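Buying hours of housework: what the Plesham recording service sells, and what it should disclose

Companies building household robots need records of people doing ordinary chores. Most cannot collect these at scale, so a small market has formed to supply them. Plesham is one such supplier. Its standard package is 957 clips of domestic tasks, recorded from head height in occupied homes and delivered with a text label for each action. I spent January working through the package on behalf of a client who was deciding whether to license it. My view is that the product is sound, the labelling is adequate, and the licence terms are not good enough.

The recordings first. Exposure is consistent and both hands stay in view for most of each task. Competing sets, including the older Eken library, were recorded in studio kitchens with bare counters and one of everything. A policy trained on that material tends to fail at the first crowded cupboard. Plesham records in homes with their contents left in place, and the difference in value is considerable. Garments are the best test of this. A shirt has no fixed shape, a wire hanger bends, and the rod is usually shared with other clothes. Grasp planners that cope well with boxes and mugs have very little to say about any of it.

The labels are written by a second team under Anitha Joseph, who told me that each clip passes through two reviewers. Agreement between them is quoted at 97 per cent. I would treat that figure with care. It is measured on the name of the task ("hang garment") and says nothing about where one action ends and the next begins. On the clips I checked by hand, the start of a grasp was often marked late, by enough to matter to anyone training on contact timing. Shobha Devadiga, who runs a competing annotation shop, argues that boundary agreement should be published beside task agreement. I agree with her, and a buyer should ask for it in writing.
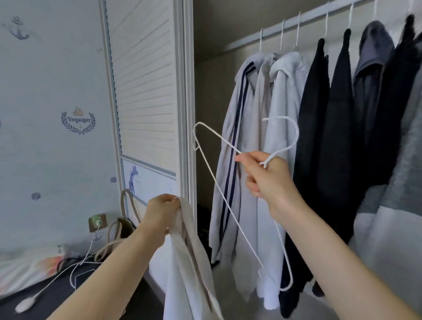

Closet task, head-height view: garment in the left hand, wire hanger in the right.

Material of this kind carries a good deal of household detail along with the hands. Wallpaper, bedding, bags and chargers all come with the clip — they are part of what makes it useful for training — and the licence has to deal with them. Plesham's current terms permit resale to "affiliated parties" without defining the phrase. They give the recorded household a right of withdrawal, but set no deadline for the buyer to delete the copies already delivered. A withdrawal right with no deadline is difficult to enforce, and I would not advise signing on that basis.

Both faults could be fixed in a page of drafting. Name the affiliates in a schedule, set a deletion period, and require the buyer to confirm deletion in writing. Until that is done, my advice is to license the evaluation subset only and hold off on the full package.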